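Reviewing Simulated Manipulation Episodes Before Release

Procedure for reviewers on the Lalska kitchen set. Maintained by Everaldo Rocha. Revised Wednesday, May 27, 2026.

Scope

The procedure covers episodes rendered in the Skondville scene with the two-arm model. A batch holds up to 300 episodes. Each one is accepted, returned or rejected by a single reviewer, and a second reviewer repeats the check on 19 of them.

Step 1. Check the approach

Open the wrist view and step to the last frame before the fingers close. Both fingers must be visible, with the target between them. A cylinder standing upright should sit in the gap with neither finger passing through it.

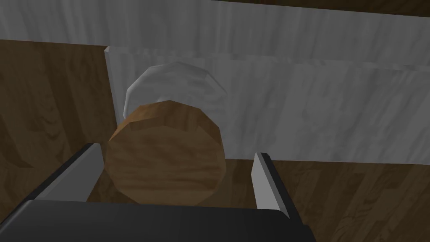
Faceted outlines on round objects are acceptable. Log them only if the collision mesh differs from the rendered mesh by more than one facet. Interpenetration of finger and target is a rejection, whatever the episode outcome.

Step 2. Check handle contact

Switch to the body view for any episode with a door or drawer. Confirm which gripper is assigned to the handle and that the other keeps clear of adjacent panels. Read contact from the force log. A gripper that looks close to a handle in the render has not necessarily touched it. 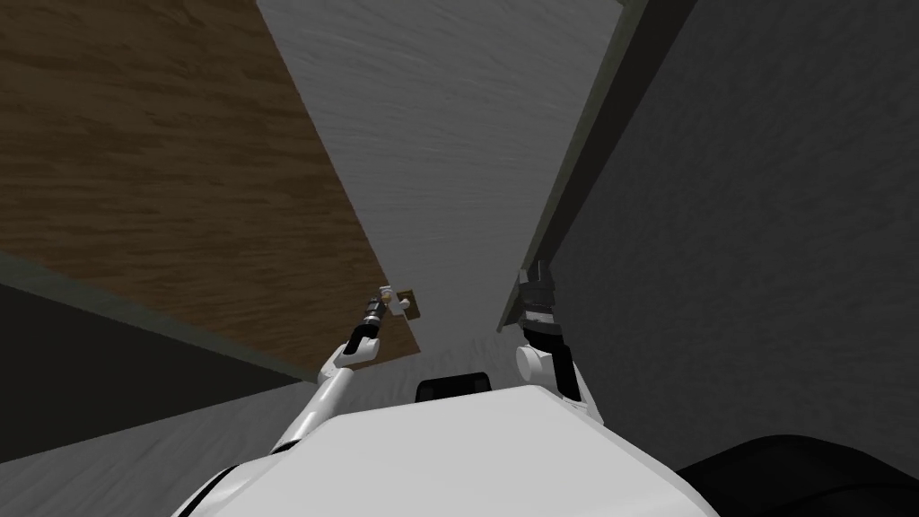

Step 3. Check idle and empty-hand segments

An open gripper with nothing between the fingers is valid data if the segment is labeled "free". Compare the label with the wrist view at the start, middle and end of the segment.
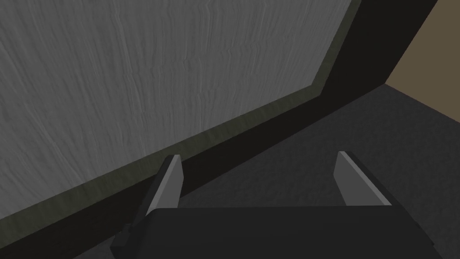

Labels must change on the same frame as the gripper command. Ülle Krūmiņa's script in the Trurkus toolkit flags offsets, but it does not read segments longer than 3000 frames. Split those by hand at 2000 and run it again.

Step 4. Check surfaces and lighting

Large panels and dark gaps fill much of the wrist view near furniture. Verify that panel edges hold steady from frame to frame and that trim strips do not flicker against the face behind them.

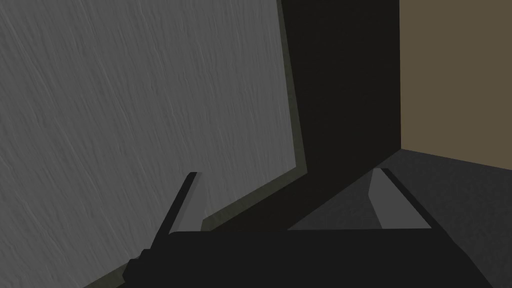

A region that renders nearly black is permitted when the depth channel is still valid there. If depth is missing, return the episode with the code D2. Do not brighten the color channel to compensate.

Step 5. Record the decision

Enter the code, the frame number and your initials in the batch sheet. Rejected episodes stay in the archive until November and are excluded from the release index.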